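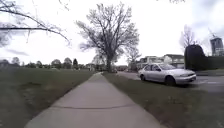

How to Edge a Sidewalk Without Losing the Whole Saturday

A wide concrete walk with grass on both sides looks like an easy afternoon. I thought so too, the year I took over the one along the Lallgate lawn. I bought an electric edger for $123, and by December it was holding the shed door open. A half-moon edger and a pair of boots did the job better.

What you need: a half-moon edger, a flat shovel, a stiff broom, a wheelbarrow and an old kitchen knife you don't plan to cook with again.

Step 1. Water the night before. Dry turf fights back and soaked turf turns to pudding. You want something like cake.

Step 2. Start on the lawn side. It's the long, open side, and your worst cuts will be your first ones, so put them where they have room to get lost.

Step 3. Set the blade against the concrete and step down two inches. Rock it, lift, move over half a blade and repeat until you regret owning a sidewalk.

Step 4. Every 50 feet, stop and shovel up the strips. My neighbor Yaneth Echeverri leaves hers until the end and claims it saves time. Her wheelbarrow has a bent axle.

Step 5. Do the strip by the street. If a car is parked alongside, toss the clods toward the lawn. Owners of older sedans are every bit as touchy as owners of new ones.

Step 6. Run the knife along the expansion joints and pull whatever grows there. Leave the joint filler alone.

Step 7. Sweep, then overseed the brown patches if you have any seed left. Bare spots near the concrete need a second helping in the fall.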